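Documentation Home | Cell Setup | Recording | Data Handling | Support
9 min read

Section 4. Recording Pick Demonstrations in the Metal Bin

Mendeck Data Collection Guide
Prepared by Nizar Chamoun. Reviewed by Issa Semaan.
Revised April 2, 2020

4.1 Purpose

This section describes how operators prepare the bin station and record demonstrations for the Mendeck grasp model. It applies to all stations at the Chidiac site that use a single arm over a fixed metal bin. Stations with a moving belt are covered in Section 5.

Each demonstration consists of one attempt to grasp one item. Both successful and failed attempts are kept. An operator may not delete an attempt on the grounds that the grasp was poor.

4.2 Before You Begin

Operators must have completed the Stisar cell safety course and must be listed on the station sheet. Two persons are required for every session: one at the handheld controller and one at the recording terminal. The person at the terminal does not enter the marked area while the arm is enabled.

CAUTION: The arm can move without warning when a stored program is resumed. Keep hands out of the bin unless the arm is disabled and the terminal operator has confirmed this aloud.

4.3 Securing the Bin

1. Place the bin on the board with its open side facing up and its tall panel at the rear.

2. Fasten the edges with bar clamps. Tighten each clamp by hand, then press down on the opposite edge of the bin. If the bin shifts, loosen all clamps and begin again.

3. Turn the clamp handles away from the path of the arm. Run the arm slowly around the inside of the bin at low speed and confirm that neither the wrist nor its cables touch a handle.

4. Leave any tape marks on the board in place. They are used to check the position of the bin between sessions. Report lifted or torn tape to the station lead before recording.

Note: Do not polish or paint the inside of the bin. Scuffs and reflections belong to the conditions the model has to learn, and a change in the surface partway through a set makes the set difficult to use. If a bin must be replaced, close the current set and open a new one.

4.4 Checking the Cables

1. With the arm disabled, follow the cable bundle along the arm to the wrist. The wrapped section must be firm and must not slide.

2. Turn the wrist through its full permitted range. The loop should open and close without pulling tight.

3. Confirm that hanging cables do not reach the bin floor at the lowest grasp height. A cable that brushes an item during an attempt makes that attempt invalid. Mark it with code 2.

4. Lay the controller cables behind the bin, clear of the operator's feet.

4.5 Loading Items

Items are drawn from the Brasatel mixed set, which holds 348 numbered pieces. Clear packaging and crinkled film are included on purpose, as the model performs worst on them.

1. Select items according to the session list. Do not substitute items of similar shape.

2. Release the items together from just above the bin. Do not arrange them by hand afterward. A group that settles against a wall or in a corner is acceptable.

3. Move the arm to the start position and confirm on the terminal that the overhead view is being received.

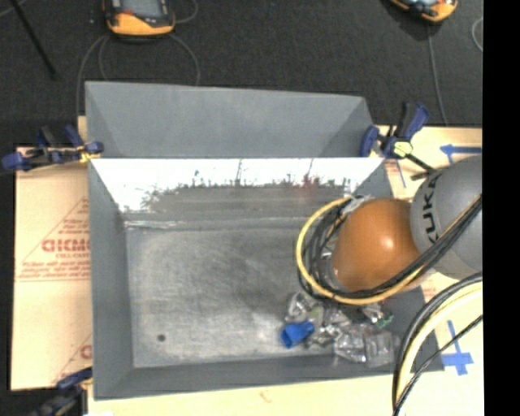 4. Enter the list number and the station number, then select Open Set. The terminal will refuse the entry if the previous set was not closed.

4.6 Recording an Attempt

1. The terminal operator selects Record and says "recording."

2. The controller operator guides the arm to the chosen item and performs the grasp in one continuous motion where possible. Short pauses are permitted. Backing away and starting over counts as a new attempt.

3. Lift the item above the front wall of the bin and hold it until the terminal shows a steady signal.

4. Return the item to the bin by opening the gripper at the lift height. The terminal operator selects Stop and enters the result code.

CAUTION: Do not press the gripper against the bin floor to reach flat items. If contact is felt or heard, stop the arm and inspect the fingertips before continuing.

4.7 Closing the Set

Select Close Set and wait for the file check to finish. Do not turn off the terminal during this check. The first Mendeck release was trained on 2,509 attempts, and the next is planned for July. Sets that fail the file check are not added to the training pool and must be recorded again in full.

Previous: Section 3 | Next: Section 5 | Back to Top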